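Narilel Writers' Circle
Minutes of the April meeting, held in the upstairs room at Savel, 7.15 pm

Present: Lumturie Vasić (chair), Hiu-tung Chu, Osian Eynon, Anjani Tambunan, Retno Ismail (minutes)
Apologies: none received, though several were owed

1. Minutes of the last meeting
Agreed, after Osian asked for "ranted" to be changed to "spoke". Changed.

2. Submissions round-up
Members reported as follows.
Hiu-tung has sent her canal novel to 60 agents. She has had 22 form rejections, one of them addressed to a Mr Chew, and one request for the full manuscript from the Suvitz agency. The circle applauded. Hiu-tung asked us to stop, as the request came in last autumn and she has heard nothing since.
Osian has sent his to one agent and is waiting to see how that goes. The chair asked how long he meant to wait. Osian said he felt it would be rude to write to a second.
Anjani has not submitted anything but has a new title.
Retno's memoir now stands at 134 pages and has reached the age of six.

3. Query letters
Lumturie read out three letters with the names taken off. Everyone knew whose they were by the second sentence. Points raised:
The letter should say what the book is about. Two of the three did not.
Comparing yourself to a dead Russian is best avoided.
The word count goes in near the top, and if it is over 200 thousand it may be wise to cut the book before writing the letter.
Osian spoke (see item 1) against the one-page synopsis, which he considers an insult to chapter nine. The chair noted his view. It was noted last time too.
ACTION: all to bring a redrafted letter, one page, in a readable type size.
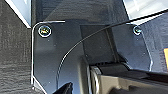
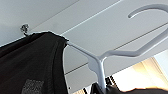 4. The agents list
Our shared list of agents is out of date. Anjani has found that four of the people on it have left the business, one is now a potter, and one only ever handled cookery. There was a long discussion about whether to mark agents who never reply. Hiu-tung proposed a small symbol. Osian proposed a larger one. Agreed that the list will show the date of the last reply and leave feelings out of it.
ACTION: Anjani to check A to M, Hiu-tung N to Z. Osian offered to check the ones he has heard of.

5. Visiting speaker
Simanjuntak, the small press, is willing to send an editor in the summer for a talk and a few one-to-one sessions. They would like the first 800 words from anyone wanting a session, sent two weeks ahead. Retno asked whether this could be any 800 words. It is the first 800. Anjani asked if a prologue counted – the chair believed it did, and that this might be the moment to lose the prologue.
ACTION: Lumturie to confirm with Simanjuntak and ask about parking.

6. Reading
Hiu-tung read the opening of chapter three. Comments were warm. Osian thought the lock-keeper should die sooner. Hiu-tung said he doesn't die. Osian said that was what he meant.

7. Any other business
The biscuit money is short again.
Anjani's new title was put to the meeting and will be put again when there is more time.

Meeting closed at 9.20 pm. Next meeting same place, same time, Anjani to take the minutes.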